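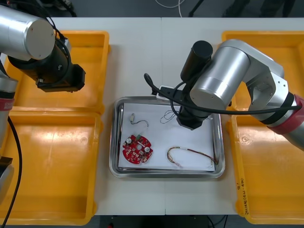 Toàn Cù has advised, in an earlier thread, that small electronic parts should be sorted from a lined tray and never from a bare one. We adopted this practice at the Rurnon repair room, and we wish to confirm two points before the written procedure is revised in September.

Our present arrangement is a shallow stainless steel tray in the center of the table, with yellow plastic bins on either side. The tray is lined with plain white paper. Contents at any time may include a circuit board, short wire assemblies and longer harnesses with connectors.

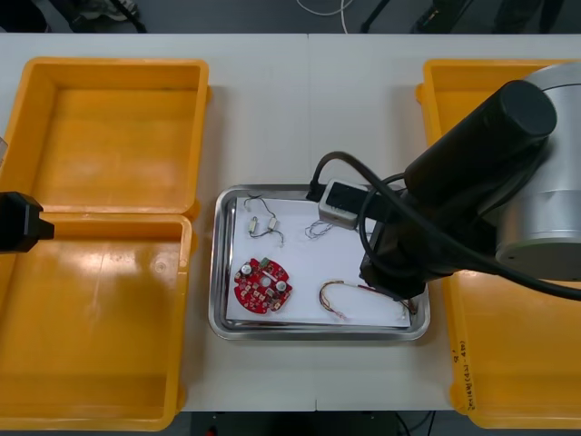 The first point is whether paper is an acceptable liner under populated boards, or whether a dissipative mat is required. The second is whether wires should have a bin of their own. Our last lot came to 1,481 pieces, and tangled wire caused most of the delay.

Setareh Khosravi
12 July 2024

Toàn Cù
Plain paper is suitable for scrap and for visual sorting. It offers no static protection, and boards intended for reuse should be placed on a grounded dissipative mat. Paper should be replaced when it is torn or marked.

Wires should be kept separate. I recommend one bin for loose leads and another for harnesses with connectors attached -- the two snag badly when mixed. A bin should be emptied before it is full; we stop at almost 300 pieces. Boards carrying capacitors are to be checked for charge before handling.

Karley
We use paper also. No problems to report. Label the bins.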